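Re: portioning glass noodles by weight
May, 9:40 pm
From: Fallahi

> I have been splitting the Ledemetti noodles by eye and the bowls never
> come out even. One person gets a heap and the next gets mostly broth.
> Do you weigh them before or after soaking? The pack says 91 grams a
> serving, but it doesn't say in what state.

I read that line on the pack as the dry weight. I do all my weighing dry, straight out of the bag, with the scale next to the plate on the counter. Once they have soaked, the weight depends on how long you drained them, and I never get the same number twice.
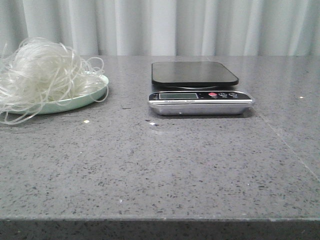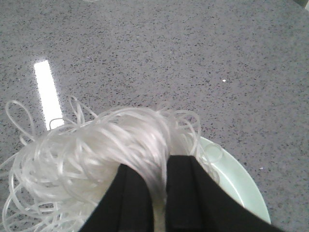
Fallahi

The green plate is the one I always use for these. It's too small – the strands go over the rim whatever I do – but it fits beside the scale and I can pull from the pile without moving anything. A wide bowl would be better if you have the counter space.

For 3 people I take 233 grams total, a bit under what the pack suggests, since we put in a lot of cabbage. Zero the scale with a small dish on it first. Pull from the edge of the pile, not the top, or half of it comes along. If a clump won't let go, cut it with scissors. Short pieces are fine in soup.

The Lultater brand is a little thicker and tangles less. It costs more here and the store on Ploltulum only has it now and then, so I haven't switched.

One more thing on soaking: I use warm tap water for 28 minutes, then drain. Longer than that and they go soft in the broth. Does anyone else on the list use cold water? I tried it once and gave up waiting.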